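4.2 Equipment planning and cost

Budget was fixed before the task list was, so the bench had to be planned backwards. Two arms, one table, consumables. We priced three routes: the Stumitz package (arm, gripper and controller sold together), separate parts through Gasex, and a refurbished pair from Ornard. The Stumitz quote was the cleanest to read but locked us into their fingers — spares only by the set, 598 each, and no single-finger replacment. Gasex was cheaper per part, slower to ship.

We went with separate parts. Main reason was spares. Block stacking is hard on fingers, and a plan that covers the arm but not what wears out on it is half a plan. We set aside 200 per month for fingers, cables and tape and kept it as its own line so it couldnt be absorbed by the arm purchase.

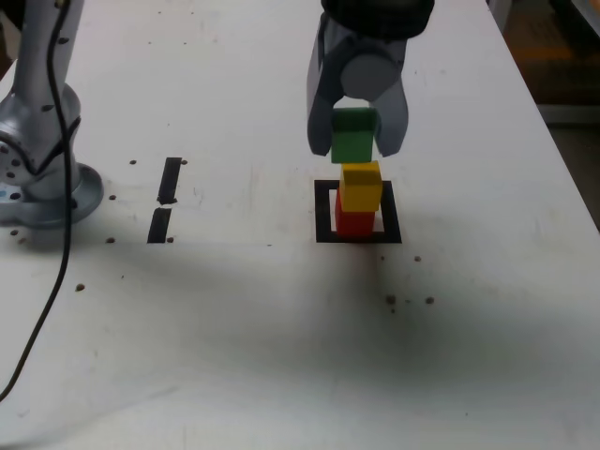
Figure 3. Stacking task. Green cube held in the gripper over the yellow and red blocks; workspace marked with a black tape outline.

Table and markings cost almost nothing next to the arms and took more planning time than expected. Tape gets replaced, surface gets scuffed, and every re-mark means checking the positions again. Budget hours for this, not only money. In the first planning round we had no hours for it at all. The revised plan has one re-marking slot per 100 trials.

Blocks: plain colored, bought in bulk. Fine for the Tijani task set, which asks only for color and order. Groups who need tighter tolerances should price machined blocks early, the lead time is what hurts.

Second arm. Hardest item to justify on paper. Single-arm stacking does not need it, but ordering both together saved 161 on shipping and avoided a second round of approvals in March. If the two-arm tasks slip, it still serves as a parts donor — we wrote this into the request and would do so again. Service contracts were left out of this round, see 4.3.

Last updated: March
Contact the authors | Copyright the authors | Back to top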